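Test Lab > Grippers > Checklists
Search checklists Go
September 23, 2018, by the test desk, Plundcombe

Gripper comparison, door task: safety check before and during the runs

Grippers under test: Fekeck long finger, Stotex short finger. Same arm, same wrist camera, same controller for both.

1. Emergency stop pressed and released once before power. OK.
Comment: the button on the left table is stiff. It works, but please push until you hear the click.

2. Floor zone marked, no person inside 70 cm of the arm. OK.

3. Finger screws tight, no play at the base. OK for Fekeck. Stotex needed a quarter turn on one screw.

4. Grip force limit set in the controller. OK.
Comment: limit is 49 N for both grippers. The Mangundap controller goes back to its old value after a restart – check it every time.
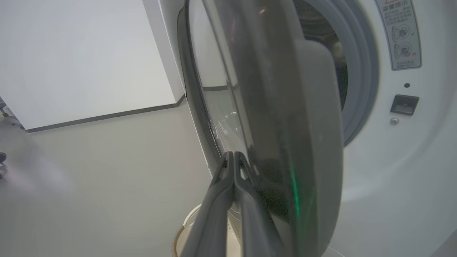 5. Arm speed in contact not over 400 mm per minute. OK.
Comment: I would like to go faster with the Fekeck, but we keep one speed for both, or the comparison is not fair.

6. Washing machine disconnected from water. OK.

7. Door hinge checked by hand before each series. OK.
Comment: 3 series per gripper, so please write the hinge check 3 times in the sheet also.

8. Wrist camera cable has free length in all positions. NOT OK.
Comment: with the wrist fully turned the cable pulls on the plug. Runs with this turn are stopped until we have a longer cable.

9. Finger pads inspected after the series. Open for Stotex.

Next full inspection in December, or earlier if the fingers are changed.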